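How Does a Robot Learn to Clear the Dishes?

A robot doesn't know what a bowl is for. Somebody has to show it.

One way is to hold the gripper in your own hand. You squeeze, the two fingers close, and a small camera records the move. Bowls and plates need different grips, so both get practiced.

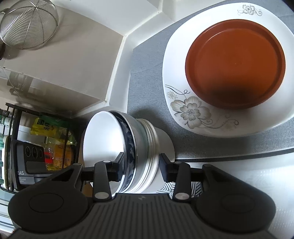
Doing It Again and Again

One try is not enough. Nesrin Dönmez teaches a kitchen robot named Pondus, and she has recorded 3,852 tries so far. On a good day she adds 60 more.

A plate is thin and flat – the fingers have to meet at its rim.
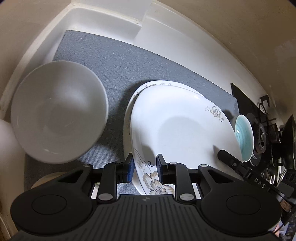

Later, a computer studies all the recordings and looks for what the good tries have in common. Then Pondus gets a turn with its own arm. If it drops something, Nesrin records more tries of that move.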